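Home News Events Contact

We use cookies to improve your visit. OK

Prudham blanket drive is back!

What a start! Wahyudi Purba and the Dreresar sewing group want 100 warm covers by the end of the season, and 19 came in on day one. Quilts, flowered sheets and soft green cloth are all getting sorted and folded!
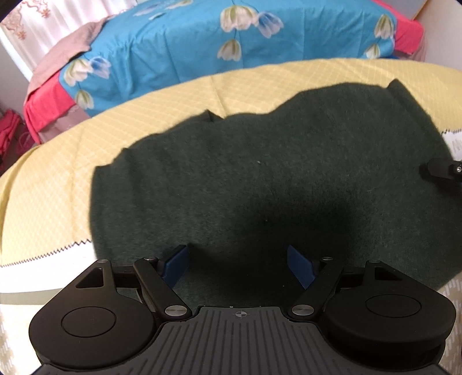

Where to bring yours

Drop clean bedding at the Bergmann hall, side door, until 3 pm. Twin sizes go fastest!

Related
Hallix yarn swap returns
January coat drive photos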